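3 min read
14 shares | 0 comments

Girutholm Publishes Results of Side-by-Side Gripper Trials

DORNGATE, Sep 30, 2022 – Girutholm, a test laboratory for light automation equipment, today released the results of its comparison of two parallel grippers intended for handling small consumer electronics. The trials covered the Araya, a two-finger electric gripper with angled finger blocks, and the Moro, a flat-pad model in the same payload class. Both were fitted in turn to the same arm and run with the same controller settings at the laboratory's Dorngate site.

The program began in February and recorded 2603 grasps. Each gripper was first run for 2000 closing cycles without a load, after which finger alignment was measured and corrected where needed. The test objects were items commonly handled in repair, refurbishing and returns work: phones, chargers, card readers and small boxed accessories.

Phones were given the most attention. A phone lying flat is easily lifted by suction, but many customers need it held on edge so that buttons, ports and both faces can be reached in one step. Operators asked for a grip low on the body that leaves the side buttons free and puts little pressure on the front glass.

On this task the Araya performed better. Its sloped finger faces guided the phone toward the center line as the jaws closed, and fewer grasps had to be repeated because of tilt. The Moro held boxed items more firmly and was quicker to open and close, but it was more sensitive to the starting position of a phone. In 127 grasps across both units, the object shifted enough during wrist rotation to be logged as a slip. Most of these occurred with glossy metal frames at the lowest force setting.

Girutholm also compared camera positions. A small camera at the wrist gave operators a steady view of both fingers and the held object through every turn of the arm, including turns in which the room behind appeared sideways. An overhead camera was more useful for locating parts on the table but often lost sight of the contact area once the fingers had closed. The laboratory recommends using the two together and setting exposure for the wrist camera separately, as bright reflections from metal edges can hide small movements.

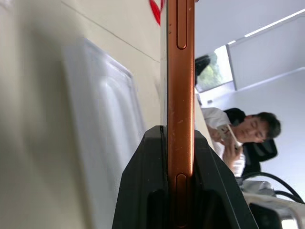

Wrist-camera view of a smartphone held on edge between angled gripper fingers.

The full report includes force settings, cycle times, slip records by object type and the finger alignment procedure. It is available on request to equipment buyers, system builders and teaching institutions. Neither manufacturer paid for the trials or reviewed the findings before release.

A second round, covering replaceable finger pads and a change of controller, is being prepared at the Dorngate site. Suppliers wishing to submit equipment may write to the Girutholm test office.

About Girutholm
Girutholm tests grippers, light robot arms, cameras and controllers for use in workshops and small production lines. It publishes its methods with each report.

Share this release (14)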